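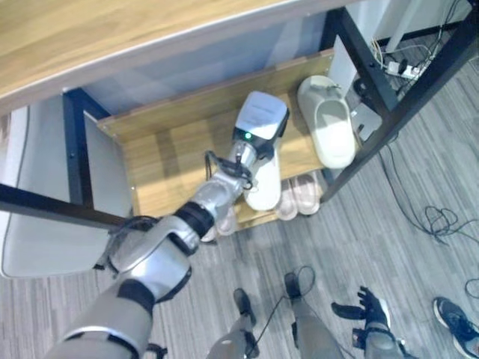 Latifa Soliman wants to know how you keep slippers in pairs when the whole house kicks them off in the same spot, and whether a rack is worth the money. Good question, Latifa, and I have feelings about it!

I went through three racks before I gave up on racks. The Cilano wobbled, and the second one (no name on it, came flat in a box) had bars so far apart that anything soft slid straight through to the floor. Then I tried a Derkico bench with a lid, and you can guess how often anybody lifted the lid.

What works for us is a low shelf under a table. A light oak top for keys and mail, black metal legs, and a shelf underneath with a raised lip at the back so nothing gets shoved off against the wall. Slides are perfect for it - they're flat, they have no laces, and you can drop them in with one hand while you hold the groceries in the other.

My only rules are toes to the back and pairs together. White with white, pink with pink. The pink ones wander the most in my house, usually to the laundry room, and I do a quick roundup before bed.

If you're buying, measure your slippers first! The thick-soled kind need more height than you'd think, and my sister had to send a Khoury table back in June over exactly that.

Next time: wet boots, and the mat I keep complaining about.

We use cookies to remember your preferences and improve our newsletter pages. Accept all | Manage settings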